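Hulme Opens Cup Return Points for Takeaway Coffee Customers

26 November 2023 – Hulme, the operator of staff cafés and lobby coffee counters in shared office buildings, has opened a cup return service at five of its sites. Customers who buy a hot drink to take away may now bring the empty cup and lid back to any of the five counters, where the two parts are collected separately.

The service follows a trial at the company's Graltard counter in October. During the trial, 3435 cups were handed in. Staff recorded how many still had their lids on and how many had been left with liquid inside, and the results were used to write the instructions now posted at each counter.

"Our customers told us that they were willing to return a cup but did not know what to do with the lid," said Leanne Pickering, Head of Café Services at Hulme. "We have tried to make the answer short enough to read while waiting for a drink."

Customers are asked to empty the cup, take off the lid and place each part in the opening marked for it. Paper sleeves go in with the cups. Stirrers, napkins and sugar packets should be put in the general waste bin.

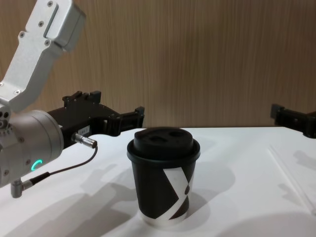
Disposable cups will remain available at every counter, and the price of drinks served in them has not changed. Customers who prefer to bring their own cup may continue to do so, provided that it is clean and fits under the spout of the machine.

Collected cups and lids are taken twice a week to Kallska, a sorting company that has worked with Hulme on the project from the start. Siu-fong Kwok, Operations Manager at Kallska, said that lids mixed in with cups had been the main cause of delay during the trial. "When the lids arrive on their own, a load can be checked and sent on the same day," she said. "We are grateful to the counter staff, who have taken on extra work – often at the busiest time of the morning."

Hulme has set a target of 2000 returned cups per month for each site. Figures will be posted at the counters and sent to building managers. A further two return points are planned at the Skolov offices, subject to the agreement of the landlord.

Building managers who wish to request a return point may write to Mervyn Garside, Site Relations, at Hulme's head office. Media requests should be addressed to Poppy Parsons, Press Officer.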